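Endeo snack packing notes, README
Maintained by Saranya Gounder. Last edited 17/06/2023.

Covers 351 packed bags of sweets and crisps, in 4 folders. The first version, from February, claimed 700. I couldn't get near that number without counting repacks twice, so the old total is gone.

The "full" label is the one I trust least. Packers used it for any bag where the snacks lay in a heap, however much paper was left above them.

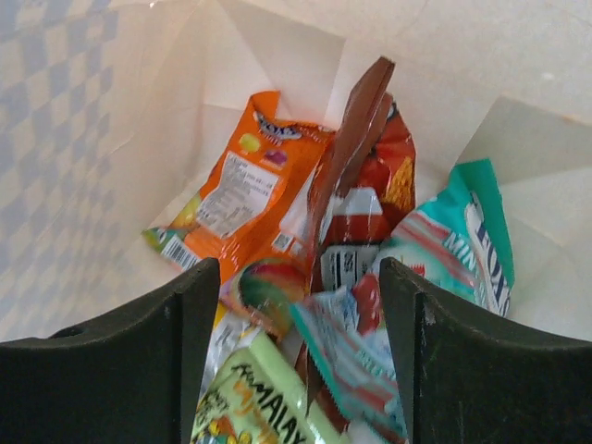

Sestari's rule was heavy items first, crisps last. Fine on paper. In 71 bags the order column is blank, and I have not filled it in by guessing. Treat "neat" as one packer's opinion.

Known gaps: no weights, no prices, brand names only where somebody typed them.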